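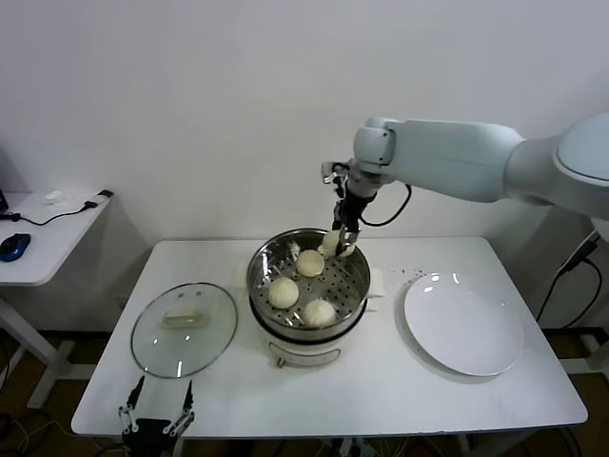

Cuisson vapeur et calcaire : relevés d'avril

L'eau du réseau titre ici 25 degrés français, valeur donnée par la mairie et confirmée par mes bandelettes. À ce niveau, toute résistance qui chauffe de l'eau stagnante se couvre de tartre en quelques semaines. J'ai donc repris les mesures commencées l'hiver dernier, avec un protocole un peu moins bancal.

Principe : 397 ml d'eau au départ, versés à température ambiante, couvercle posé, chronomètre lancé à la mise sous tension. Je note le délai avant la première vapeur continue, puis le volume restant au bout de vingt minutes. La pesée se fait sur une balance au gramme - les graduations des réservoirs sont trop approximatives pour ce genre d'exercice.

Avec une résistance propre, la vapeur s'établit en 101 secondes. Après six semaines sans entretien, il en faut presque 25 de plus. L'écart sur le temps de cuisson des légumes reste négligeable : les carottes en rondelles de 5 mm sont cuites en quatorze minutes dans les deux cas. La consommation par cycle augmente un peu, dans des proportions que mon wattmètre distingue mal de son propre bruit.

Pour le détartrage, acide citrique à 5 %, une demi-heure à froid, deux rinçages. Le vinaigre blanc fonctionne aussi, mais il faut doubler la durée et l'odeur persiste au cycle suivant. Ne pas chauffer l'acide citrique : en présence de calcium, il peut former un citrate peu soluble, plus difficile à retirer que le dépôt initial.

Razia Ansari me signale par courriel qu'elle utilise de l'eau filtrée en carafe et ne détartre que deux fois par an. C'est plausible, à condition de changer la cartouche à temps. Je n'ai pas de carafe et je n'ai pas refait le calcul du coût.

Prochaine série en juin, avec de l'eau de pluie filtrée pour la comparaison. Le tableur est disponible sur demande, les colonnes F à H sont à ignorer.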